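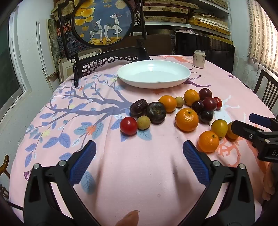 Omametti
A word list for small round produce

Version 3, May

What it is

Omametti is a table of short written descriptions of fruit and tomatoes as they sit on ordinary tables: on a cloth, on a plate, or wherever they stopped rolling. It holds 1,687 entries. Each one gives a piece of produce the name a hurried person would use, then the name a careful person would use, then a note if the two of them would argue.

They argue a lot about plums.

The list grew out of Lemma, a general kitchen vocabulary that ran to some 3,000 entries and treated "fruit, dark, round" as a finished thought. Anyone who has set a black tomato next to a plum and asked a guest to pass one of them will see the problem.

Files

entries.tsv — the list itself, tab separated, UTF-8
disputes.tsv — 47 names we could not settle, with both sides recorded
colors.txt — the color words we allow
CHANGES — short, defensive in places

Fields in entries.tsv

id: a number. It means nothing and will not be reused.
quick_name: what you'd say with your hands full. "The little red one" is allowed.
full_name: as precise as the look of the thing permits. If a fruit could be a mandarin or a small orange, the entry says "orange citrus" and gets on with its life.
color: one or two words from colors.txt.
skin: smooth, pitted, wrinkled, shiny, dull. Pick as many as apply. Shiny and dull together will be sent back.
resting_on: cloth, plate, bowl, bare table, other fruit.
neighbors: ids of anything it touches.
note: free text. Please keep it shorter than the fruit deserves.

Color words

Orange is a color here and never a fruit. We tried it the other way in version 1, and the result was a column of orange oranges that made everyone tired.

"Black" is permitted for skins that read as black across a table. Most of these are dark purple or dark green when you lean in, so there is also "blackish purple" and "blackish green." Maroon stays separate from both. "Aubergine" was removed after a contributor applied it to a tomato, correctly, and three people went looking for an eggplant.

Yellow-green has a hyphen. Please stop sending me the version without one.

Plates and cloths

A patterned cloth does strange things to names. Put dark fruit on pale pink and people reach for "plum" right away; put the same fruit on a white plate with a couple of red cherry tomatoes and it gets demoted to "dark tomato" by association. Guilt by company is real, and it accounts for most of disputes.tsv. For that reason resting_on and neighbors are required fields, even when the answer seems too dull to type.

A plate also changes the wording of a request. Fruit on a plate is "the one at the end" or "the one near the rim." Fruit loose on the cloth is "the one next to the big orange one," which works until somebody takes the big orange one.
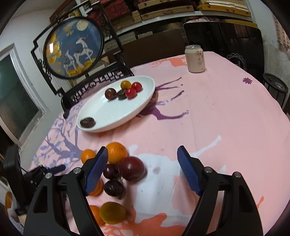
Hrefna Ásgeirsdóttir thinks the whole cherry tomato section is too trusting: a small oval thing with dark skin should stay "small dark oval fruit" until someone has cut it open, and no amount of sitting beside tomatoes makes it a tomato. She would also like "plum-like" accepted as a full name, on the grounds that it is the only truthful word in the file.

She got "plum-like" in version 3. The first point is still open, as entry 12 in disputes.tsv, where it has the longest note in the project and should not be read before breakfast.

What the list does not cover

Bananas. Anything with a handle-shaped end, really. Cut fruit, peeled fruit, fruit that has been decided against and put back with a bite in it. Ripeness is left out too. We had a field for it and filled 900 rows before admitting that we were all guessing from the shine.

Wrinkles are recorded under skin and carry no opinion. A wrinkled fruit may be dried or old or simply grown that way.

Known problems

The list leans heavily toward citrus and tomatoes, which are what we like to eat. Berries are thin. Kumquats are listed under two spellings of their quick name, one of them rude. Entries brought over from Helau use "ball-shaped" where ours say "round," and the two have not been merged.

Sending changes

One entry per line, please, and one argument per message. Corrections go to the Dranby tracker, which I read on Monday evenings with something to snack on. New color words need two existing entries that would be worse off without them.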